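Goltolora Community Board > Local News and Courts > Hastico warehouse break-in sentence

Shivam Lodhi
October 25, 2022

The man who broke into the Hastico warehouse was sentenced this morning. He got 27 months. He pleaded guilty to the burglary in August and the other two charges were dropped. The paper ran four lines on it. I was in the public seats for another case and heard most of it.

Judge said the night guard was knocked down and needed stitches, but the guard's injury wasn't charged separately. I don't understand how that works.

Dalva Camargo
27 months sounds light to me. The guard is my neighbor's cousin and he still hasn't gone back on nights. If you put somebody in the hospital it should be a separate charge.

Lino Bianchini
It's a plea. They drop the charge they might lose at trial and take the one they can't lose. I sat on a jury in Brulance and we acquitted on an assault count because the only camera was pointed at the loading dock. Everybody on that jury thought he did it.

Dalva Camargo
Then get a better camera. He was caught with the tools in his car.

Lino Bianchini
Tools in the car prove the burglary. They don't prove who shoved the guard. There were two people in there and they only ever charged one.

jkashyap_2
Was it two? The first report said one man acting alone.

Shivam Lodhi
The prosecutor said "and another person unknown" when she read out the facts. So two. I wrote it down.

Mamta Kaushik
Does anyone know if time served counts? He's been in county since the arrest. If so he could be out a lot sooner than people think.

Lino Bianchini
It normally counts. Depends if he was held on this case only. I heard he also had a hold from Wibisono for a missed court date, and that can change the math.

Dalva Camargo
So he could be home by summer. Great.

Mamta Kaushik
I didn't say it was great. I asked a question.

Shivam Lodhi
Let's keep it civil please. He also has to pay restitution. The lawyers are still arguing over the amount and there's a hearing set for that. It's open to the public, courtroom 18, same building. You go through the metal detector and leave your phone off.

jkashyap_2
Does the guard get any of the restitution or does it all go to the company?

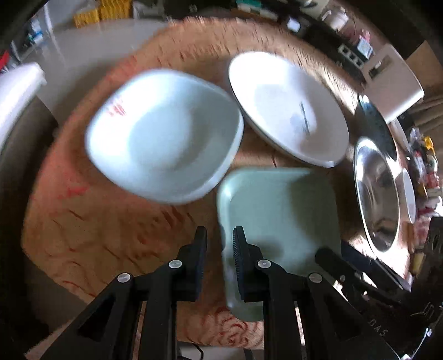
Jyoti Kashyap
Same person as jkashyap_2, I got my old login back. I called the clerk's office and asked. She said the guard can file his own claim for medical bills and lost pay, and he has to turn in the form before the hearing. Dalva, can you pass that on to your neighbor? The form is at the front counter and there's no fee.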